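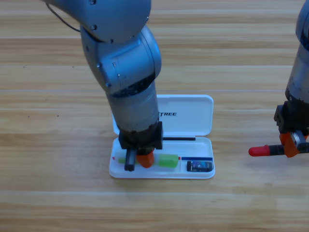
My sister rang on Sunday to ask whether robots could do the housework yet, as she had 2,386 things to do and a teenager who did none of them. I said I'd look into it. This is the look.

Tidying is where they have got to. A pair of arms, one small case on a table, a few bits to go in it. I do this every December with the drawer under the kettle and it takes me a whole radio play. One arm gets its fingers down among the bits while the other hangs on to something like a marker, much as I do when I've forgotten why I picked it up.

Anca Văduva, who packs orders at Plovby, is not worried about her job. She can fill a box while eating a sandwich and arguing about parking. Lacey Bainbridge is more hopeful and says she'd pay 59 quid a month for anything that would pair socks, even slowly, even with the odd mistake. I pointed out that she already has a husband on those terms.

My own view is that small hard things in small hard boxes are coming along nicely. Duvet covers are years off. As for the oven, I have looked inside ours and I wouldn't ask it of a machine.

I've told my sister to keep the teenager for now. He's 13, so he may yet improve.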